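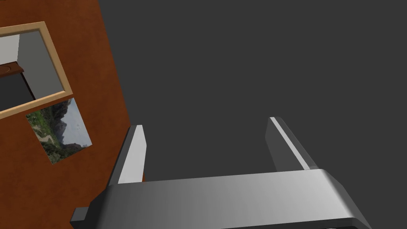
Derness Public Library Board
Minutes of the Regular Meeting
February 14, 2022
Meeting Room B, Vanusside Branch

1. Call to order
The Chair called the meeting to order at 6:30 p.m. A quorum was present. Regrets had been received from one member.

2. Approval of agenda
Moved, seconded and carried that the agenda be approved as circulated, with item 6 moved ahead of item 5.

3. Minutes of the previous meeting
Moved, seconded and carried that the minutes be approved with one correction: under Facilities, "east entrance" should read "west entrance".

4. Robotics demonstration
The Board received a demonstration from Brillatmont, the firm invited to take part in the spring open day. The presenters ran a simulated home on the meeting room screen and showed how a robot arm is steered through its rooms before any work is done with real equipment. Views from the arm's own camera were shown, including one with the gripper open and a mirror and a landscape picture on a brown wall behind it.

Members asked the following:
— Whether the public could operate the simulation. The presenters replied that visitors may use a hand controller at a supervised station, and that each turn would last three minutes.
— Whether a physical arm would be brought to the branch. One could be supplied, behind a barrier. The Board's insurer would need to be told in writing.
— Whether children could take part. The presenters recommended that those under eight be accompanied by an adult.
— Whether any recording would be made of visitors. The presenters stated that none was planned. A member asked that this be put in the agreement, and the presenters had no objection.

The Chair thanked the presenters, who left the meeting at 7:20 p.m.

6. Open day, May
The Branch Manager reported that more than 200 people are expected over the day. The Pringle Room holds 50 and will be used for the simulation stations. Three stations are proposed. One member was concerned about line-ups in the corridor outside the children's area, and it was agreed that timed tickets would be given out at the front desk.

Moved, seconded and carried that Brillatmont be confirmed for the open day, subject to a signed agreement and written notice to the insurer.
Action: Branch Manager

5. Facilities
The west entrance door closer has been replaced. Quotes for repainting the stairwell are still outstanding — the item is deferred to the next meeting.

7. Correspondence
A letter was received from a resident about Sunday parking. Received and filed.

8. Adjournment
The meeting adjourned at 8:05 p.m.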